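Fonds Stullis — point d'étape, atelier de tri textile Bumus

Période couverte : janvier à mars

Où nous en sommes

Le trimestre a été excellent, et nous sommes très heureux de vous le raconter ! L'atelier a reçu 1554 vêtements de sport, presque tous issus des clubs du quartier Morris, et 1530 d'entre eux sont triés, pliés et rangés. Les 24 restants attendent une reprise de couture ou un second lavage.

Votre subvention a d'abord servi à réaménager le coin pliage. Nous travaillions jusqu'ici sur des tréteaux trop bas, et les dos s'en souvenaient. Le nouveau plan est à bonne hauteur, le mur derrière est resté nu, clair, sans étagère — on y voit tout de suite une tache ou un accroc. La surface beige gris, légèrement mouchetée, fait bien ressortir les couleurs vives, à commencer par les rouges, qui arrivent en quantité depuis que deux clubs ont changé de tenue.

Le geste de pliage a été revu lui aussi. Les maillots floqués se rangent désormais marquage vers l'extérieur, pour que l'on retrouve un numéro sans tout déplier. Les pièces encore en boule passent d'abord par la table, et les bordures rayées sont vérifiées à part, car c'est souvent là que les coutures lâchent.

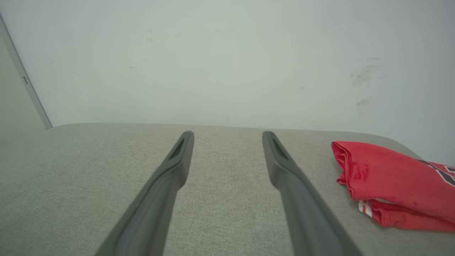
Ce qui a changé pour les clubs

Les lots repartent maintenant par 30 pièces, dans des caisses étiquetées par taille. Au club Fornari, les entraîneurs ont pu équiper 38 enfants en une seule soirée, là où la distribution s'étalait auparavant sur deux semaines. Ils nous ont redemandé des petites tailles dès le lendemain, ce qui nous a fait très plaisir !

Difficultés

Le séchage reste notre point faible. En février, l'humidité du local nous a obligés à étendre une partie du linge dans le couloir, et le tri a pris du retard. Les chaussettes dépareillées s'accumulent aussi — nous cherchons encore une bonne idée.

Prochain trimestre

Nous achèterons un second étendoir mural et ouvrirons l'atelier un soir de plus, de 18 h à 20 h. Le solde de la ligne « petit matériel » couvre ces deux dépenses. Le relevé détaillé vous parviendra en avril, avec la liste des clubs inscrits pour la rentrée.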